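# The Whitlock Survey

The condition survey of the Whitlock building ran to three volumes. Denise Stockdale had written two of them and inherited the last from Arben Kneževič, who left the firm in September with the east wing half measured.

His notes were good. He recorded wall thickness at each sill, the bond of the brick, and the depth of the old cell doors, which had been rehung when the magistrates moved out and the county records moved in. On the ground floor every dimension closed. On the second floor the corridor came up short by the width of a door.

Denise checked the arithmetic first, then the tape. She went back with Jordan Bainbridge and a laser level and shot the corridor from both ends. The readings agreed with each other and with Arben. The outside wall disagreed with all of them.

"There's a void," Jordan said.

"There's a discrepancy," Denise said. She wrote it down that way.

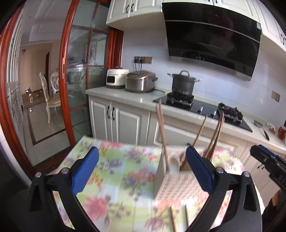
The developer, Duvgate, wanted the drawings before the planning hearing. Joanne Marsden called twice to ask if the east wing was finished. Denise told her that the plan of the second floor would carry a note. Joanne asked how long the note was.

The county archive held one earlier plan, sheet 1,414, drawn in ink on linen. It showed nine rooms along the corridor. The doors now numbered eight. The ninth room was narrow, with no window, and the draftsman had labeled each of the others by use -- clerk, witness, stores -- and left that one blank.

Opening the wall required consent. Denise filled in the form, attached both plans, and under "reason for intrusive work" she typed "to reconcile internal and external dimensions." Kristine Bañez at the county signed it without a question.

Jordan drilled at chest height and fed the borescope through. The plaster was soft and the brick behind it was a single skin. On the monitor there was a floor, then a far wall, then a row of coat hooks. A coat hung on the last one.

Denise noted the depth of the room and asked him to hold the scope still while she read off the height of the hooks.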